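Cloltley Facilities Desk
Ticket: Red bins on the sorting table, rims and ribs
Status: Resolved, monitoring
Category: Furniture and storage
Site: Trorkham, upper floor
Opened: 2019-02-19
Priority: Low

Reported problem

The red plastic bins we use for sorting do not sit flat on the table. They rock when something heavy goes in at one end, and after a while they creep toward the edge. The tabletop is also picking up scratches where the bins get dragged. Request is for new bins or for something to stop the movement.

The bins are the Pondach ones, bought in October. The table was here before that and was used for paperwork, so it never had a problem with scratches until now.

Questions sent back to requester

Do all of the bins rock, or only some of them?
Does it happen when they are empty?
Has anything been stuck to the underside, such as labels or tape?
Is the table level?

Reply from requester

All of them rock to some degree. Two are worse than the rest. Empty bins are fine unless you lean on the rim. Yes, there are labels on the underside, put there at delivery so the tops would stay clean. The table has not been checked.

Update 1

Checked the table first. It is level along its length and slightly low at one back corner. Turned the leveling foot on that leg until the table stopped moving. This made a small difference to the rocking and none to the creeping.

Checked the floor under the legs as well. No problem found.

Update 2

Turned the bins over. The labels are on top of one another in places, with packing tape over them. On the two worst bins the tape had folded and made a hard ridge near the middle of the base. That ridge was what the bins were rocking on.

Removed labels and tape from both. Warm water and dish soap took off most of the glue. Vegetable oil took off the rest, then soap again to get rid of the oil. Do not use the orange cleaner from the supply closet. It left a dull patch on the first bin we tried it on. The patch is on the base, so it does not matter, but it would on a side wall.

After cleaning, both bins sat flat when empty. With a load at one end they still moved a little.

Update 3

Tried three things for the creeping, one at a time, with the same bin and the same load of boxed parts.

Rubber shelf liner, cut to the size of the base. Stopped the creeping. The liner bunched up when the bin was lifted at one end, and it had to be flattened each time. It also held crumbs and dust.

Stick-on felt pads. These were good for the tabletop and bad for everything else. The bin slid farther than before.

Cele clear bumpers, the low round kind, one at each corner of the base. Stopped the creeping and did not mark the wood. Two fell off overnight on the bin that had been cleaned with oil. Washed that base again, dried it, waited an hour and put on new ones. They have held since.

Requester asked whether the bumpers could be moved in from the corners. We tried it and the rocking came back. Leave them at the corners.

Update 4

Requester says people are still dragging the bins by the rim instead of lifting them, and asked for handles. These bins have no cutouts, and we will not drill the walls. The rim is wide enough to hold from underneath with both hands. For anything over 40 pounds, split the load between two bins.

Also asked whether the bins could be swapped for smooth-sided ones that are easier to wipe. Not approved for now. The Cloltley order has a minimum of 100 pieces and we need eight.

Two views: 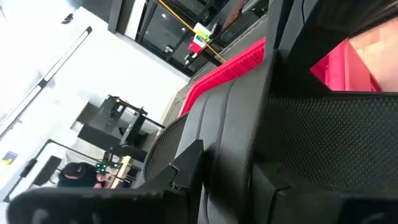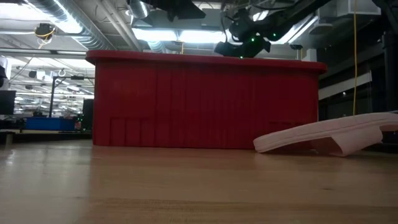 Cleaning the bins is a separate job from fixing the bases, and it had been left out of the weekly list, so it goes on now. Wipe the inside with a damp cloth first, then the rim, then the outside. The front wall has ribs set close together from top to bottom, and a cloth pulled across them skips the grooves. Use a soft dish brush and work up and down with the ribs. There are a few small recessed panels near the bottom edge, and those need the corner of the cloth pushed into them. Dry the base before the bin goes back on the wood. Allow up to 45 minutes for the full set.

Scratches on the tabletop

These are in the finish and do not go into the wood. Rubbed the worst area with paste wax and a soft cloth, along the grain, and buffed it after the wax had hazed over. The fine ones are gone. The longer ones can be felt with a fingernail and will stay until the table is refinished. No date for that.

Please do not put tape on the tabletop to mark where each bin goes. It was tried at the Trorkham front desk and the finish came up with it.

Actions

Labels removed from the base of all bins. Done.
Bumpers fitted at the corners. Done.
Table leg adjusted. Done.
New labels to go on the short end wall, below the rim, one per bin. Requester to do.
Spare bumpers left in the top drawer under the label printer.
Bin cleaning added to the weekly list. Done.

Requester's last note

All steady so far. One bumper came off when a bin was set down hard, and it was replaced from the spares. The labels are printed and will go on after the next cleaning. Fine to mark this as resolved.

Ticket set to Resolved, monitoring. Reply on this ticket to reopen it if the creeping comes back.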